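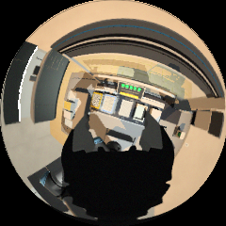 Posted by Brittany Gosselin | 2018-04-24 | Filed under: Live recordings, Checklists

Grulholm Hall walk-round, before the origins debate

I promised Cameron I'd type this up properly after the last one, when my notes were on the back of a running order and only I could read them. So this is the full walk-round for the eye debate (did it evolve, was it designed, two speakers, one moderator, lots of opinions in the audience), with my comments as I went. OK means OK on the day I looked. Anything marked SEE TO needs doing before doors.

1. Main doors and fire exits
Both main doors open outwards and stay open on the hooks - OK.
Side exit by the stage: opens, but it sticks at the bottom. SEE TO. I had to give it a proper shove with my shoulder and I'd hate to ask someone's gran to do that in a hurry.
Exit signs lit: OK, all of them.

2. Seating
Rows clipped together: OK.
Centre aisle clear: OK, but please let's keep it that way! At the November debate people dragged chairs into it to get nearer the question microphone, and by the second half you couldn't have got a pushchair down there.
Wheelchair spaces at the front and the back: front OK, back SEE TO (the book table is in the way, and I know Dale likes it there, but it has to move).

3. Stage
Steps: OK, white tape still stuck down on every edge.
Handrail: wobbles. SEE TO, one loose bolt.
Lecterns: OK, both steady. Carter Zacharias leans on his when he gets to the retina, and I leaned on it harder than he does.
Projector stand: strapped, OK. The eye model for the demonstration goes on the low table and comes off again before questions.

4. Cables and sound
The run from the desk to the stage is 11 metres and goes under rubber matting the whole way. OK.
Question microphone lead: SEE TO. It crosses the aisle with nothing over it. Brynhildur has a spare cable cover in her car and says she'll bring it.
Ralik mixer: plug and lead look fine, label in date, OK.
Extension leads: one plugged into another behind the piano. SEE TO. We did this last year as well, I've got a photo of it somewhere.
Recording levels aren't really safety, but I tested them while I was there and the moderator's mic hums. We only have a 59 minute slot for the broadcast edit, so I'd like as few do-overs as possible.
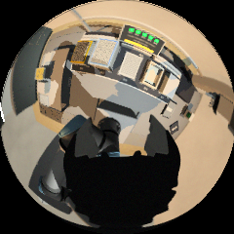

The kitchen, looking across towards the countertop.

5. Kitchen and refreshments
Fire blanket: on its hook, OK.
Extinguisher: in date, pin in, OK.
Urn: to be filled by whoever is on teas and left alone by everyone else. No urn through the hatch once the interval starts. OK if we stick to it.
Floor mat by the door: curls up at one corner. SEE TO, either tape it or take it up.
First aid box: plasters low, burn gel out of date. SEE TO. I'll buy both and put the receipt in the tin.
Hot drinks stay out of the hall while the recording is running, and that includes speakers. I know, I know, but there's the desk and all those leads to think of, and

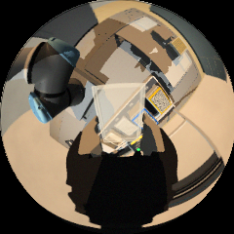
the last spill cost us a headphone amp. Water with lids is fine on stage.

6. People on the night
Door: Cameron Whitcombe, with a clicker. We're allowed up to 1000 in the building but we're setting out far fewer chairs than that, so once the seats are full the doors close, please, even if it's your cousin.
Evacuation announcement: Dale Dhillon, right at the start, before anyone says the word "Darwin".
First aider: Brynhildur Mikkelsen, sat near the side exit.
Car park: no name yet. SEE TO.

7. Lights
House lights: OK.
Stage lights: left-hand one flickers and smells a bit warm. Switched off at the wall with a note on it. SEE TO, the Kowalchuk people have been rung.
Torches: two at the desk, one at the door, batteries new.

I'll go round again the afternoon of the recording and tick off the SEE TOs in pen. If you fix one before then, write your initials next to it on the sheet by the sound desk.

Brittany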